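Parallel jaw vs suction vs soft fingers for small plastic blocks?
Posted in: Grippers and end effectors
6 replies

tinbadger
Apr 11, 2026

Evening all. I've got a bench arm at work that I'm allowed to muck about with out of hours, and I'm trying to decide what to leave bolted to the end of it. The job is picking up kids' shape-sorter blocks (cubes, cylinders, stars, hearts, that sort of thing) and putting them in a tray. Sounds easy, isn't.

So far I've tried the Lunia parallel jaw and a little Brorkero suction cup. The Lunia is lovely on the cubes and rubbish on the stars, because the jaws land on two points and the thing spins round like a coin. The suction cup doesn't care what shape it is but the blocks have a bumpy finish and it leaks like mad. Has anyone used soft fingers for this? Budget is whatever I can talk Rongrong into, so not much.

oldmill_peiyu

Soft fingers, every time. We swapped over in February and I wouldn't go back. They sort of wrap round a star and you stop worrying about which way it's pointing. You do lose a bit of accuracy when you put things down, mind.

436_volts

Disagree, sorry Peiyu! Soft fingers are great until two blocks are sitting close together, then they're far too fat to get in between and you shove everything across the table. I'd keep the parallel jaw and fix the grasp angle. For a five-pointed star, put one jaw on a tip and the other in the notch straight across from it. If your camera can give you the rotation to within a few degrees it just works. Pad the jaws with something squashy and you're done.

What camera are you on? Overhead or on the wrist?

oldmill_peiyu

"If your camera can give you the rotation" is doing a lot of work in that sentence. Mine couldn't, not on the yellow ones. Washed out completely under the strip lights.

tinbadger

Ooh, the tip and notch thing hadn't crossed my mind, I've been lining up on the middle of the block and hoping. Will try that.

Camera is fixed, looking down at the board from one side. I did have a wrist one (the Jarnon) but the cable kept snagging on the elbow joint and I got fed up with it. The fixed view is fine for position, it's only the rotation that wobbles, and it's worse the further away the block is. Peiyu, I get the same with yellow! Dropping the exposure helped me a fair bit, but then the blues go murky.

The board is a big slab of maple, very pretty, terrible choice. It's all wavy figure and there's a knot in it that my blob finder was convinced was a block.
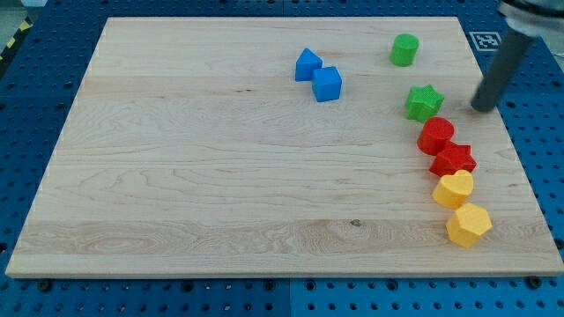 The bit I'm stuck on is spacing. If I'm generous and leave a hand's width between everything, the parallel jaw wins easily, apart from the stars. As soon as I bunch them up the way a child would, it can't get its jaws down either side and I have to nudge things apart first. I wrote a daft little nudge routine that pushes with the closed tip, and it does the job on cubes, but a cylinder on its side just wanders off. Jinlong reckons I should let the planner pick the loneliest block first and work inwards. Might be right.

sp_shaohua

Jinlong is right. Clear the easy ones and half your problem goes away. I also think you gave up on suction too soon — a cup with a thin foam lip seals on textured plastic much better than bare silicone. Costs next to nothing to try. It won't care how tightly they're bunched either, as you're coming straight down on top.

436_volts

Foam lips wear out though. I had one go in 3117 picks, and it doesn't fail nicely, it just gets worse and worse until you notice blocks all over the floor.

tinbadger

3117 picks would last me till I retire at the rate I'm going, so I'll order a couple of foam ones and do a proper side by side with the Lunia. Same layouts, same order, bunched and spread out. Still tempted by the soft fingers for the hearts, if anyone's got an old set in a drawer they'd lend me?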